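4 min read

Section 3: Setting Up Turcombe for Three or Four Players

Before you start, punch the cardboard pieces out of their sheets. Push from the printed side. Pieces pulled from the back tend to bring a strip of somebody's roof with them.

1. Unfold the board and lay it flat. It will resist. Bend each fold the other way once, gently, and leave it alone while you do step 2.

2. Sort the cards into the harbor deck (blue backs) and the rumor deck (gray backs). Shuffle each one. The rumor deck has been printed in a helpful order that gives away the ending.

3. Slot the four walls of the Customs House together, tab A first. If tab C will not go in, you started with tab B.

CAUTION: Do not glue the Customs House. It has to come down in round five, and glued buildings come down only once. 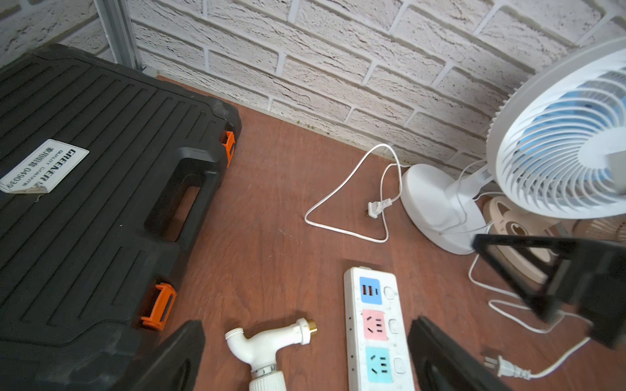

4. Give each player 16 crates and one ferry. With three players, return the spare ferry to the box -- it is not a hat for the lighthouse, whatever your youngest player says.

5. Put 600 crowns in the bank. Pick a banker who can subtract.

6. Place the Inspector on Plosen Quay. The player who most recently paid a fine goes first. If everyone claims a spotless record, roll for it.

NOTE: Owners of the first printing will find that card 407 sends you to "Zendetti Street," which is missing from the board. Use Agbeko Lane. The designer, Manolis Kyriakidis, has been told about this many times.

7. Deal five harbor cards to each player, face down, and turn to Section 4.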